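# Sponge baskets and plain sponges: what we stock and what we think of them

We sell sponges. We also sell the small baskets people keep them in, and we've been arguing about whether the second thing is worth buying for longer than we'd like to admit.

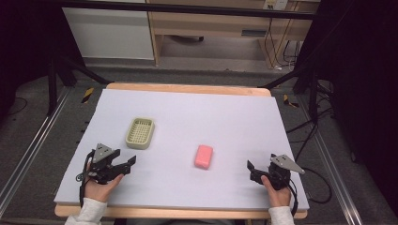

Most of the product pages we read before writing ours promise a cleaner kitchen, a fresher smell and a sponge that lasts for months. We couldn't find much behind any of that. A sponge is cheap, it wears out, and you throw it away. A basket gives it somewhere to sit in the meantime. If you come to this page expecting more than that, you may want to look elsewhere.

Prices are on the order form and change more often than this page does. Last edited 2024-04-22.

## The Tallulcombe small basket

Open-grid plastic, low sides, rectangular. It's made for one sponge, or one sponge and a thin cloth if you fold the cloth. The maker calls it a "sink organizer." It doesn't organize a sink. It's a shallow basket.

What we like:

- It rinses clean under the tap without a brush, mostly. Bits of rice get stuck in the grid if you let them dry there.
- The sides are low enough that you can pick up a sponge with soapy hands and not knock the basket over.
- It stacks, so if you buy several for a shared kitchen or a school art room you can put the spares away in very little space.

What we don't like:

- It has no feet. Set it flat on a counter and the water that drains through has nowhere to go. It ends up as a puddle under the basket, and you find it when you move the thing. On a draining board or a rack it does fine.
- It weighs next to nothing. A wet sponge keeps it in place and a dry one doesn't.
- The maker's sheet says "dishwasher safe." Haziq Hutapea ran two of ours through on the bottom rack and one came out with a bowed side. The top rack has been okay so far. We list it as top rack only, whatever the sheet says.

Colors come and go. We get greens more than anything else, and we can't promise the shade. The last carton was labeled "sage" and none of us would have called it that. If the color matters to you, write first and ask what's on the shelf.

### Is it for you?

If your sponge already lives on a rack, or on the edge of a sink that drains, then no. Spend the money on sponges.

If your sponge lives on a flat counter, then also maybe no, unless you put something under the basket. A saucer works. So does a folded rag, although at that point you have a rag and a basket and a sponge, and the counter is fuller than when you started.

Where it has earned its keep for us is away from the sink. Craft tables, a potting bench, the shelf over a utility tub, a box of car-washing things. Anywhere you want to carry one sponge from place to place and have air get at the bottom of it. That's a smaller market than the maker would like.

## The Wilholm plain sponge

A plain rectangular sponge with rounded corners, no scrubbing side, sold loose or by the carton. It comes in pink, yellow and blue, and there's no difference between them except the dye. Some buyers use one color for dishes and another for the bathroom. That's a good habit and costs nothing.

We get asked why we don't carry one with a scouring layer. We did. It was glued on, the glue let go, and we had more returns on that than on everything else in the section put together. If you need to scrub, buy a separate pad and throw it out when it's done.

The packaging says "long life." We wrote to ask how long, and compared to what, and the reply had a lot of adjectives in it. So we tried it ourselves in February, in the staff kitchen, which isn't a laboratory. The first sponge we used every day started to crumble at one corner after 25 days. The second went at a similar point, but it had also been used to clean a bicycle, so we're not counting it. A kitchen that washes up for a big family will get through them faster.

Things people have told us it does badly, all of which we agree with:

- Baked-on cheese.
- Cast iron, if you're the kind of person who wants it really clean.
- Holding its shape after it's been microwaved. Please don't microwave it. We don't recommend it, we don't care what the video said.

Things it does well: wiping counters, glasses, painted walls, dabbing glaze or watercolor, getting fingerprints off cupboard doors. It's soft, and it doesn't scratch anything we've tried it on. We haven't tried it on acrylic bath panels, so test a corner you can't see.

## Bought together

We sell a basket with a sponge as a set because people kept ordering one of each. There's no discount on the set. We looked at offering one and it would have meant raising the price of the sponge first and then knocking it off again, and we'd feel silly doing that.

Does the sponge fit the basket? Yes, lying flat. Lying flat is also the slowest way for it to dry. Stand it on its long edge against the side of the basket and air gets to both faces. It will fall over if you bump the counter.

## The "antibacterial" question

Deschamps offers a treated version of the same kind of basket, at nearly double what we pay for the plain one. We had samples. They look the same, they feel the same, and the paperwork that came with them described a test on a flat plastic plate, done in conditions nothing like the side of a sink. Maybe the treatment helps. We couldn't tell from what we were given, so we don't stock it.

What we do instead, and suggest you do: rinse the sponge, squeeze it out hard, let it dry between uses, and replace it when it smells. Wash the basket when you wash the dishes. You'll have heard this before.

## Ordering

| Item | Stock code | Sold as |
|---|---|---|
| Tallulcombe small basket | 1573 | Single |
| Wilholm plain sponge | 87 | Single or carton |
| Basket and sponge | Order both codes | Pair |

The codes don't follow any pattern. They came over from the old Skornitz catalog and we've never had the heart to redo them. Please check the code before you send the form, as the one next to the basket is a boot tray and we have mailed out several of those by mistake.

Cartons of sponges are compressed for shipping. They'll look thin and a bit sad when you open them. Wet one and it comes back. If it stays flat after a soak, it was squashed too long in storage, and we'll replace it.

## Returns

Unused baskets, any time, in any packaging that gets them here in one piece. Used baskets if they've cracked or warped and you've kept them out of the bottom of the dishwasher. Tell us what happened in a line or two. A photo helps but we don't insist.

Sponges only if the carton hasn't been opened, or if they arrive faulty. We can't resell a sponge, and you wouldn't want us to.

## What buyers have said

We print these as they come, including the ones that don't help us.

> Does what it should. I use mine for the sponge in the pottery shed and it's been out there all winter. Slightly faded on one side.
> — Aisyah Krishnan

> I don't see why this needs to exist. I had a soap dish. The sponge is good and I'll order that again.
> — Tin-yau Man

> Puddle under the basket, exactly like the page says. My fault for not reading. I put it on the draining rack and there's no problem now, but the rack was already doing the job.
> — Herman Sitompul

Tin-yau has a point about the soap dish. A ridged one drains as well as our basket does and you may own one already.

## Not yet decided

We've asked Tallulcombe for a version with four short feet molded into the base. They've said it's "under review," and they said the same thing the last time we asked. If it turns up we'll try it on a flat counter with a wet sponge before we list it. If the water still sits there, it won't be on this page.

Questions about either product go to Faizal Ismail at the order desk. He'll tell you if you don't need one.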